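1/ Thread on how we're collecting kitchen examples for the pick-and-place policy at Plurngate. A few people asked after the last update, so I'm writing it down in one spot.

2/ The task family is called Umdale. It's counter clearing: pick up a named item, put it in a named place, let go, back off. Every episode is one item and one instruction. We don't chain them at collection time.

3/ We have 1,576 episodes as of this afternoon. 355 of those are from the current kitchen. The rest are from two earlier sites and were recorded with the old gripper calibration, so they're tagged separately and sampled at a lower weight.

4/ An operator drives the arm by teleop. Joint positions, gripper width and the head camera all get logged on the same clock. If the clocks drift past the limit the episode is thrown out automatically. You don't get to argue with it.

5/ Layouts come off a printed sheet. Each one says which items go out and which patch of counter they go on. Exact placement is left to whoever is setting up, and we want that variation. Two operators reading the same line will never put a chip bag down at the same angle. 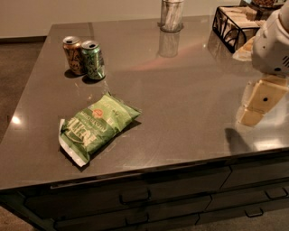

Cans and snack bag layout, head camera view.

6/ Cans standing nearly touching is a layout we ask for a lot. With a gap between them the policy looks great. Close the gap and it goes for the middle and tries to take both. So 54 of the new episodes are two cans side by side, with the instruction naming one by colour.

7/ Bags are the other one. A bag that's puffed in the middle wants a different grasp from a flat one, and the printing can face any way up. We rotate them between episodes. Bags get retired once they've been squeezed enough to go soft, and the log has a field for that.

8/ The things at the back of a counter stay where they are. Napkins, jars, whatever the kitchen normally has out. The first site was stripped bare and the policy trained on it fell over the minute there was anything in the background.

9/ Glossy counters: yes, the reflections matter. Objects show up twice and the lights leave bright patches that move when the head moves. We don't mask any of it. Blinds stay however they were when we walked in, and the time of day goes in the metadata.

10/ Failures. We keep them. If the operator misses the grasp and recovers inside the time limit, it's marked "recovered" and goes into training. If they knock something over, it's marked "failed" and goes to the classifier set only.

11/ Labelling is done in Foladano, our in-house tool. One person writes the instruction before the episode, a second person watches the recording and writes what they think the instruction was. If the two disagree on the item or the destination, it goes into a review pile. Colour words cause most of it. One person's orange is another person's copper.

12/ We standardised on a short colour list for the cans after that, then undid it a week later. People at home won't use our list. Both wordings are now kept as separate text fields on the same episode.

13/ Someone asked about the Hordiienko split. That's our held-out set: 3 kitchens, no shared items with training, never looked at during tuning. I won't be posting numbers on it until the December run is finished.

14/ Next up is drawers. Same counters, new instructions, and a lot more ways to bang the gripper into a handle. Layout sheets are drafted and the first sessions start once the wrist force limits are signed off.

15/ File format questions can go in the replies. I'll get to them tonight after the upload finishes.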